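Facilities Help Desk, Londine Building
Ticket 204: Recurring low water pressure, second floor kitchenette
Status: Resolved
Assigned to: Chelsea Tindall, Building Services
Priority: 3

Summary of request
The occupants of the second floor reported that the kitchenette faucet delivered a weak stream in the mornings, and that the dispenser beside it took several minutes to fill a pitcher. The restrooms on the same floor were not affected.

Initial review
Building Services confirmed the complaint at 8:15 a.m. The shutoff valves under the sink were fully open. The faucet aerator was removed, cleaned of scale and refitted. Flow at the faucet improved slightly. Flow at the dispenser did not change. The requester was advised that the ticket would remain open.

Second visit
The Filta cartridge serving both outlets was inspected. According to the maintenance card inside the cabinet, it was last replaced in August, and the replacement interval had passed. A new cartridge was ordered from Edau under the existing supply agreement. The rooms sharing the branch line were notified that water would be shut off for a short period during the installation.

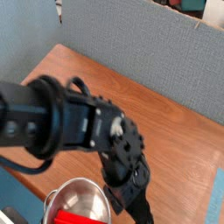
Second floor, tabletop with arm.

Work performed
The supply was closed at the branch valve and the old cartridge was removed. Sediment was present in the housing, which was rinsed before the new cartridge was seated. The housing O-ring was flattened on one side and was replaced from stock. The line was flushed for 5 minutes. One compression fitting seeped when pressure was restored; it was tightened and wiped down, and no further seepage was noted after 2 hours.

Outcome
The requester in the Cervantes Room confirmed normal flow at both outlets the following morning. The maintenance card has been updated.

Follow-up
Occupants are asked to report any return of the problem under the same ticket number. The branch valve handle is stiff and has been added to the list for the next scheduled shutdown.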